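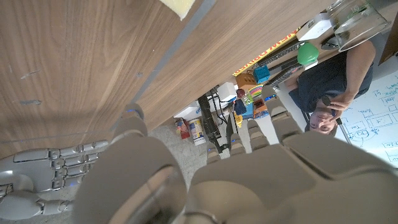
Jestari passes 3000 recorded examples for its two-handed robot

By Biljana Zupan
6 January 2024

I spent a morning last month with the people at Jestari, and I came home with a sore shoulder and a new respect for anyone who teaches a machine to pick things up. The little company has just gone past 3000 recorded examples for Bromular, its learning system for robots with two hands, and they let me add a few of my own (not very good ones, I'm afraid!).

If you haven't been following along, Bromular learns from people. Somebody steers the robot through a job from start to finish, the cameras near the wrists and the readings from the joints get saved together, and that makes one example. Then you put everything back, a little differently this time, and do it again. And again. The system gets trained on the whole pile and tries the job by itself.

I'd pictured something like a hospital lab, all white and silent. It's much more like the shared office I worked in after college. There are wooden tabletops, gray speckled carpet, keyboards, little colored odds and ends all along the desk, and a whiteboard covered with boxes and arrows in blue marker. The robot's hands are gray, fingers and all, and one of them has tiny blue lights glowing between the finger segments, which I liked a lot more than I expected to. I kept looking at them when I was supposed to be looking at the cup.

Oh, the cup. My job was to pick up a plastic cup with one hand, pass it to the other and set it down on a mat. Easy, right? My first try ended with the cup on the floor. On the second I got the handoff but squeezed so hard that the cup folded. By my fifth or sixth I had slowed way down, and that brought its own problem: Matić, who runs the recording sessions, told me the system picks up hesitation along with everything else. If I hover over the cup for four seconds wondering what to do, Bromular will learn to hover too.

So do they throw the bad ones out? Some of them. Matić sorts every session the same afternoon, while people still remember what they were up to. A drop with no recovery goes in a separate folder. A drop where the person picks the cup up again and finishes is kept, and he's pretty happy to get those. Early versions of Bromular had only ever been shown clean runs, and when the cup slipped they would carry on and very carefully place nothing at all on the mat. I laughed, but he said it took them most of October to work out what was missing.

The examples so far cover 11 jobs. Passing a cup is one, and there's also folding a cloth, opening a zippered pouch, stacking blocks and putting a lid on a jar. The lid is the one everybody complains about. An operator in good form can record nearly 50 cups in a morning, and nowhere near that many lids, and the wrist view doesn't help much when your own fingers are blocking the thing you're trying to turn. I asked to try it and was talked out of it, kindly.

Something I hadn't thought about at all is how much the view moves. When the hand turns, the camera turns with it, so the table tips up like a wall and people across the room end up upside down. I felt a bit seasick watching a replay. The system doesn't mind, Matić says, but it does need to see the same job from lots of tilts and with different stuff in the background, so they don't tidy up too much between sessions. I've passed this on to my husband as a general rule for our kitchen.

The next step is a trial with Caline, a packing firm that wants to see if Bromular can handle its gift boxes: tissue in, item in, lid on. The plan is to start with 100 fresh examples recorded on Caline's own boxes and see how far the older material carries the rest. Matić wouldn't guess at the answer. He did say that tissue paper worries him more than lids, and that he has been practicing with it at home.

Jestari is looking for more people to sit in and record, too. You don't need any background in robots, they'd like left-handers especially, and sessions are two hours with a break in the middle. Take the break. I skipped mine because I wanted one more go at the cup, and I couldn't lift my coat off the hook afterward.

As for my own efforts, four of them made it into the set. One is a recovery, and Matić tells me it's pretty useful.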